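Visit report: the hand-gripper station at Veltine

January 12, 2021

We got to Veltine shortly after nine and were met at the side door by Joris Dewulf, who looks after the stations on the ground floor. The main entrance was shut for work on the floor tiles, so we signed in at a folding table in the corridor. Tineke Van Rooij joined us after coffee. She plans the recording sessions and decides what objects go on the tables.

Our group had asked to see one station properly instead of walking past all of them. Most of us work on maintenance at Lutirley and we are due to set up something similar in March, so the questions were practical ones. What follows is taken from my notes and from what Joris drew on the whiteboard.

The station

Veltine calls the station Pyo. It is used to record people doing small table jobs with a pair of hand-held grippers, one in each hand. The recordings are later used to train an arm, which lives in another room and which we did not see running. The person stands at the table, picks things up, puts them down and starts again. Each go is saved as a separate file.

The table stands on a padded platform inside a dark metal frame. Joris said the platform was added after people complained about their knees, and that it also stopped the table creeping on the hard floor. The tabletop is a separate board. It is not screwed down. They tape it at the sides with grey tape and replace the tape when it starts to lift. He had tried clamps, but the clamps got in the way of people's wrists. We asked whether tape was good enough and he said it was, as long as somebody checks it every morning.

The position of the board matters more than I had expected. If it moves, the new recordings no longer line up with the older ones and Tineke has to sort them into a different batch. They lost most of a week to this last winter. Now there are pencil marks on the surface underneath, and the board goes back to the marks whenever it has been lifted for cleaning.

The grippers

Each gripper has a cable, and this is where most of the repairs come from. The cable gets bent at the same place every time the hand turns over. Joris keeps a box of spares and swaps a cable as soon as the signal drops twice in one session. The old one is cut up so that it can't find its way back into the box. A swap takes him five minutes, plus the time to check that the opening and closing of the jaws still reads correctly.

That check is simple. The jaws are closed fully, then opened fully, and the two readings are written on a card. On the day we visited the card for the right-hand unit showed 1105 closed and 1225 open the previous evening. If either figure has shifted, he cleans the jaws first and repeats it before he touches anything in the software. Dust and crumbs of sponge are the usual cause.

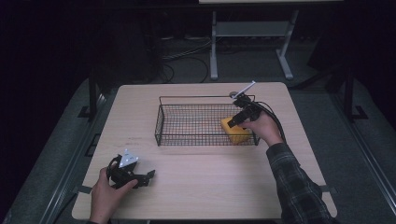
Tineke chooses jobs that can be repeated without much tidying up. Sponges are popular with her for this reason. They are cheap, they don't break and they squash a little, so the recording shows how far the jaws close on something soft. The drawback is the crumbs, and she and Joris do not quite agree about how often a sponge should be thrown away. He would like a new one each day. She keeps them until the corners go.

The mesh basket came up as well. Thin wire can catch the tip of a jaw if the person comes down at a slant, and then the basket shifts with it. New people are told to open the jaws, let go and start the go again, and not to pull. A file where the basket has been dragged is marked and left out.

The markers need their own mention. The printed faces have to stay clean and flat, and fingerprints are enough to cause trouble under strong light. They are wiped with a dry cloth before each session. No spray is allowed near them after a bottle of general cleaner took the print off a set. Spare plates are kept flat in an envelope. When one is changed, the unit has to be measured again, and Joris puts aside an hour for that.

Daily and weekly care

The morning routine was pinned up by the door and we were allowed to copy it:

Check tape on both sides of the board. Press down or replace.
Wipe the markers, dry cloth only.
Close and open both grippers, write the readings on the card.
Look along each cable from the gripper to the floor.
Record one test file and play it back.

Once a week the bolts in the frame are gone over with a key. The floor cables are also meant to be sorted out weekly, but Joris admitted that this one slips. Hundeo, who supply the frames, come in once a year.

Questions at the end

Someone asked how long a person can work at it. Tineke said the grippers feel light for the first ten minutes and heavy after that, so people change over often. Someone else asked about left-handed staff. Both units are built the same way, but the readings differ slightly, so they are not swapped between hands.

For our own station I would copy the card and the pencil marks straight away. We still need to settle who does the morning check, and whether we buy spare cables with the first order or wait. Joris is sending his parts list.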